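Subject: Re: [suturing-wg] Draft 7 of the good practice notes

Lovely to see so much traffic on this! I read the whole thread over breakfast and I'm very keen on where draft 7 has got to. One reply first, then a couple of things of my own.

On July's call, the Lakik group wrote:

> We would prefer the labelling rule to stay as it was in draft 4.
> One label per stitch is enough for our purposes, and asking people
> to mark each needle pass, each handover and each throw separately
> will put smaller labs off. We have 875 stitches labelled the old
> way and no wish to start over.

I do see the worry, and I don't think anyone should have to relabel old work. Could we let existing sets stand as they are, with a line in the readme saying which draft they follow? New recordings would use the finer labels. We did this at Lulitz with our last batch and it took far less time than I'd feared (we'd put it off for months). Once the handovers had their own label we found all sorts of interesting stuff in there, especially in how long people hang on to the needle before regrasping.

My main request is for section 3, on thread. At the moment it says "keep excess thread out of the working area", and I'd love us to be more exact. Does a loop lying well away from the wound count as in the way? What about a long tail that crosses another strand? Two labellers at Sepp gave me opposite answers, both perfectly sensible. I'd suggest we ask for a "slack thread" flag whenever a loose strand lies over the pad, and leave it to whoever uses the data to decide if it matters.
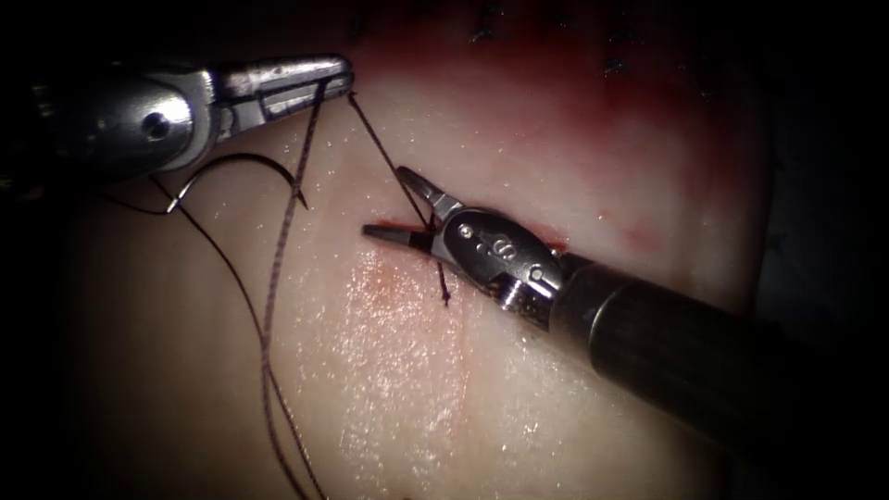 Both instruments at work on the pad, thread lying loose in each.

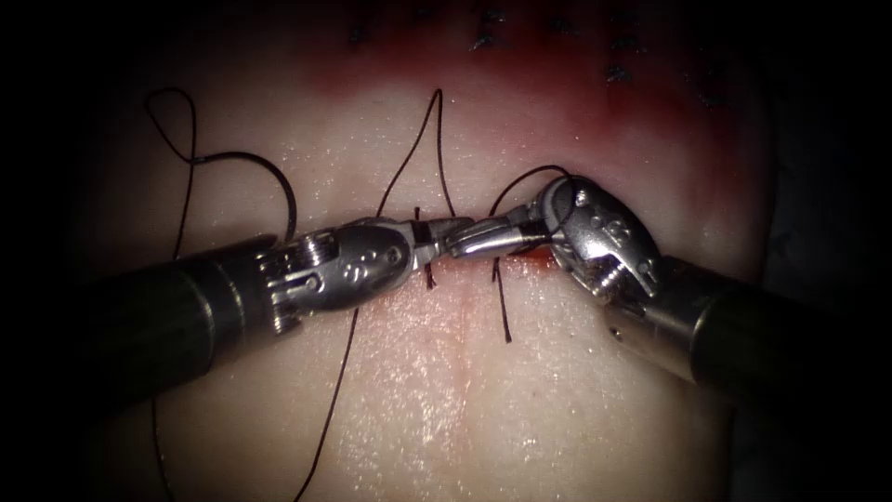

The other point is pad reuse. Draft 7 says a pad may carry earlier stitches "where practical", and I think that's too loose. I'd allow them, gladly, but ask for a yes/no field on the record sheet, plus a note of staining. A model trained only on clean pads may well get muddled by old knots, so people will want to filter on it.

Small things:

- 4.2 still says "gripper" where 4.1 says "jaws". Either is fine by me.
- The Nineo export tool drops the notes column after 4000 rows. Could the appendix warn people?
- Can we have the record sheet as plain CSV too, please?

I'm happy to write up the thread wording myself and can have it on the list within 20 days. If anyone has awkward cases for the slack flag, send them over, the messier the better!

Best wishes from Lulitz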